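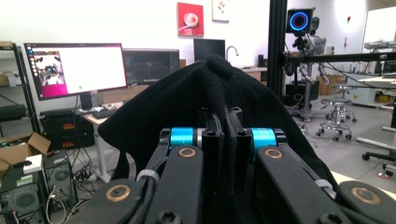 Lost something on the bus? Ellex changes the rules

02/04/2018

If you're anything like me, you've left half a wardrobe on the number 34 over the years. I lost a good scarf in January and one glove the week after (always the left one, why is it always the left one?), so I read the notice Ellex put up in the bus station this morning with more interest than I normally give to bus notices.

The short version is that lost property is moving. From June, anything handed in on an Ellex bus will go to the old ticket office on Sequeira Road instead of the depot out at Bandau. If you've ever made the trip to Bandau on a wet afternoon to collect an umbrella that cost less than the fare, you'll know why I'm pleased! The depot hatch only opened in the mornings, and the last time I went I stood outside for ages next to a man who wanted his trombone back.

They're also changing how long they keep things. At the moment it's a month, and then your coat is gone. The new limit is 90 days, which seems much fairer to me, especially for students who go home for the summer and don't notice their stuff is missing until they're back. Food still gets thrown out the same evening, and phones, bank cards and passports will be passed on to the police as before.

Ellex says it had 3,000 items handed in last year, and fewer than half found their way home. Umbrellas came to 195, a lot lower than I'd have guessed, though I suppose people just pick up someone else's on the way out. Hats and gloves are the biggest group by far. The notice asks us to put a name inside them, as if we were all back at primary school, and I have to say I went straight home and did it. Laundry pen on the label, took me two minutes.

What happens after the 90 days is the bit people at the stop were talking about. Up to now unclaimed clothes went off in bulk to a dealer. From June they'll be washed and sent to the Turano, the clothes swap in the old shoe shop by the market, where you bring something in and take something away. I've had two jumpers and a very decent raincoat out of there, so if you see me in your old cardigan this autumn, I'm sorry, and no, you can't have it back. 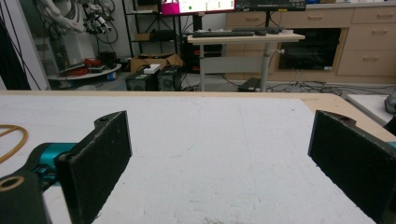 One reader got in touch at lunchtime to ask what happens to children's things, because her son's school coat went missing on the 34 in February and she had already been told it was too late. I rang Ellex about this. They said coats lost before the change will still come under the old one-month rule, but there's a backlog at Bandau that hasn't been sent off yet, and it's worth giving them a call with the colour and size. She's going to try.

You'll still be able to report a lost item by phone or by filling in the card you get from the driver. There's meant to be an online form as well, though when I tried the link it took me to the summer timetable. They know about it, apparently.

There's a charge, I should say. Collecting from Sequeira Road will cost a pound, the same as now, and free for under-16s. You'll need to describe what you've lost before they bring it out, so "it's black and sort of woolly" may not get you very far.

The new office will be open until early evening, and on Saturdays until lunch. Full times are up on the board by stand C.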